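Kitchenette and Drinks Area Inspection: Checklist with Comments

Site: Prestotham, ground floor kitchenette
Form: 924
Completed by: Gil-soo Ban
Month: May
Start time: 7.40 am

Notes on using this form

Mark each line OK, Action or N/A. Anything marked Action needs a comment and a name against it. The same form is used for the upstairs kitchenette, but fill in a separate copy. Don't carry comments over from the last inspection unless you've looked at the item again yourself.

Section A: Floor and access

A1. Floor clean, no spills or sticky patches. OK.

A2. Mats lying flat. Action.
Comment: The mat at the sink has a curled corner again. I flattened it and it came straight back up. Replace it with the heavier type used upstairs. Gil-soo Ban to order.

A3. Walkway to the exit door clear. OK.
Comment: Two cartons of paper towel were in the walkway when I came in. I moved them to the store cupboard and marked this OK on that basis. Deliveries should go straight to the cupboard.

A4. Lighting working. OK.
Comment: One tube over the sink is slow to start. Not a fail yet.

A5. Bins lined and less than three-quarters full. OK.

Section B: Refrigerator

B1. Door seal clean and closing fully all the way round. Action.
Comment: The seal closes properly but there is grime in the folds along the bottom. Warm water and dish soap will shift it. Use an old toothbrush and dry it off afterwards. Don't use bleach on the seal; that's how the last one went hard and split.

B2. Thermometer present and reading 5 degrees or lower. OK.
Comment: Read before the door had been opened for the day. Please keep doing it this way, as readings taken at lunchtime have been all over the place.

B3. Shelves clean. OK.

B4. All food labelled with name and date. Action.
Comment: Three containers with no label. One I could date from the smell and it has been thrown out. The other two have a note on them and go in the bin at the end of the day if not claimed.

B5. Raw meat stored on the lowest shelf. N/A.

B6. Space left at the back and sides for air. OK.
Comment: It had been pushed hard against the wall at the previous inspection and has been moved out. Leave it there, even if it looks untidy.

B7. Door swings open without hitting furniture or anything on it. OK.
Comment: See section C for the table position.

Section C: Table and bottled drinks

C1. Table stable, no rocking. OK.
Comment: Pushed down on each corner in turn. The foot that was loose has been wound back down and is holding.

C2. Table surface clean and in good condition. OK.
Comment: White surfaces show tea rings quickly. Wipe as you go, and use the cream cleaner only when plain detergent won't do it. It has dulled the finish on the table upstairs.

C3. Bottles standing upright with caps done up. OK.
Comment: Caps should be finger tight. If you can't hear the seal crack when you first open a bottle, don't drink from it. Put it aside and tell me.

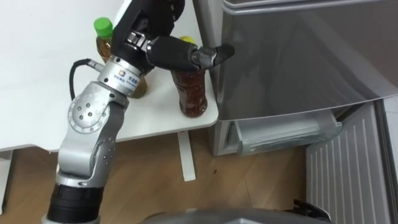
C4. Bottles kept back from the table edge. Action.
Comment: People set drinks down near the front corner on the refrigerator side, as it's the closest spot when you have the door open. An elbow or a bag will take a full bottle off there without much trouble. Keep them a hand's width in from the edge. I'll put a strip of tape on the table as a guide and we can see whether it helps.

C5. Drinks in their original bottles, labels on where supplied. OK.
Comment: No refilled bottles. This one matters more than it sounds. Cold tea, cordial concentrate and some floor cleaners are close enough in colour that you can't tell by looking. Nothing other than a drink goes into a drink bottle, including plain water kept for cleaning.

C6. Opened bottles marked with the date opened. Action.
Comment: The marker has gone missing from its hook. New one to be tied on with string. Once opened, tea and juice go in the fridge and are used or tipped out within 2 days.

C7. Best-before dates checked. OK.
Comment: Checked the stock in the cupboard as well. Move older bottles to the front when the new ones arrive. The Heo cartons have the date printed on the bottom flap, so look there before breaking them down.

C8. No more than 6 bottles out on the table at one time. OK.
Comment: The limit is there so the surface can be wiped properly. Spare stock stays in the cupboard.

Section D: Electrical

D1. Cords undamaged, plugs fully home. OK.

D2. No cords across the walkway or hanging where they can be caught. OK.
Comment: The kettle cord is long and should be tucked behind the kettle. It was when I looked.

D3. Kettle and toaster tagged and in date. Action.
Comment: The toaster tag has faded and can't be read. Taken out of use until it's retested. There is a sign on it. Please don't take the sign off and make toast, as happened last time.

D4. Power board not overloaded and kept off the floor. OK.

D5. Safety switch tested. OK.
Comment: Test button pressed, tripped and reset. Remember the fridge is on this circuit, so check that it has come back on before you leave.

Section E: Cleaning supplies

E1. Chemicals stored below and away from food and drink. OK.

E2. Containers labelled. OK.

E3. Safety data sheets in folder. Action.
Comment: The sheet for the Vondavex surface spray is missing. I've asked the supplier for a copy. Don't open the new bottle until it's in the folder.

E4. Cloths colour coded, blue for tables and red for floors. OK.
Comment: Blue packets are down to the last one. A pack of 50 goes quickly if people use them to dry their hands. Paper towel is for hands.

E5. Gloves available. OK. Medium and large only; small to be ordered.

Section F: First aid and fire

F1. First aid kit sealed or restocked. Action.
Comment: Short on adhesive dressings. Burn gel is in date.

F2. Fire blanket on hook and reachable without leaning over the cooktop. OK.

F3. Extinguisher gauge in the green. OK.

F4. Emergency numbers posted. OK.
Comment: The sheet still lists the old after-hours line for Mokeo. I've written the new one in by hand. A fresh copy can wait until the next print run.

Items carried forward

Sink mat: order and fit.
Fridge seal: clean along the bottom.
Unlabelled food: clear at end of day.
Tape guide on table, then look at it again at the next inspection.
Marker on string for opened bottles.
Toaster: retest and tag.
Vondavex data sheet: chase.
Adhesive dressings: restock.

Finished 8.25 am. Copy to the noticeboard, original in the folder by the door. If you fix something on the list, initial it on the noticeboard copy so I don't go looking for it.

Gil-soo Ban

Related items
Upstairs kitchenette checklist
How to read the fridge thermometer log
Store cupboard: what goes on which shelf
Reporting a faulty appliance
Cleaning cloth colours (poster)

We use cookies to remember your site and language settings. Accept | Manage preferences

Contact Facilities | Copyright Mokeo Prestotham | Back to top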